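**Duty diary, Tinelard House. Wednesday, February**

Entry made by the Residential Services Coordinator at the close of the evening shift.

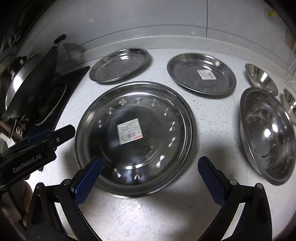 The morning handover commenced at 7:30 and was completed without incident. The night supervisor reported that the east stairwell door had again failed to latch and that a written request had been lodged with the building manager. The second-floor residents were reminded at breakfast that the door is to be pulled shut by hand until the repair has been carried out.

The principal business of the day was the Lunar New Year dinner, held in the dining hall from 6 pm. Attendance had been confirmed at 33, including the three guests from the Aroston residence. The kitchen was advised of two late dietary changes, both received before the noon deadline and both accommodated. A third, received at 2:15, could be met only in part, and the resident concerned accepted a plain rice dish and fruit. I have asked that the noon deadline be printed in bold on future notices, as it is presently given in the same type as the parking information.

The order from Chiu was delivered at 10:40, ten minutes after the agreed window. The greens and the mandarins were in good condition. The dumpling wrappers were short by one carton. Mr. Ho-yin Wei telephoned the supplier, obtained a credit, and purchased the balance from the grocer on Priralora Street. The receipt has been placed in the petty cash envelope and is to be entered against the catering line, not the general supplies line where the December purchases were recorded in error.

Preparation of the dumplings began at 1 pm with eight residents taking part. Mr. Yao-tsung Kao led the folding and was generous with his time. He favours a thinner filling than the one in the house recipe, with more cabbage and less pork, and after some discussion it was agreed that both would be made and steamed separately. The house recipe finished first at dinner. I record this without drawing any conclusion, as it was also the tray nearer the door.

Furniture was moved at 3 o'clock. The long tables were set end to end along the window side and the round tables kept for those using walkers, who had asked for more room to turn. This arrangement worked well and should be repeated at the spring supper. The radiator beneath the third window was too warm for the persons seated beside it, and its valve could not be turned by hand. A further request has been lodged.

Dinner was served at 6:10. Grace was said by those who wished it. Mr. Kao gave a short address in Mandarin and in English about the New Year meals of his childhood, when his grandmother would not permit the floor to be swept until the following day. Several residents had been told the same thing in their own homes and a lively conversation ensued, which delayed the soup. No objection was raised.

The red envelopes, each holding a chocolate coin and a printed greeting, were distributed with the tea. The colour of the greeting cards was duller than the proof supplied, and I will take this up with the printer. The musical portion ended at 8:15 and the Aroston guests departed shortly afterward by taxi, their own van being unavailable.

Clearing was completed by 9:20. In deference to Mr. Kao's grandmother, sweeping was confined to the area beneath the serving table, where rice had been spilled and presented a slipping hazard. The remainder of the floor will be done tomorrow by the day staff, who have been informed.

Matters carried forward: the stairwell latch; the radiator valve; the credit from Chiu; the return of 30 borrowed chairs to the parish hall before Friday noon. The hall has asked that they be stacked no higher than six.

Quiet hours began at 10. Lights were on in two rooms on the upper corridor at my final round and both occupants were well. Diary closed 10:25.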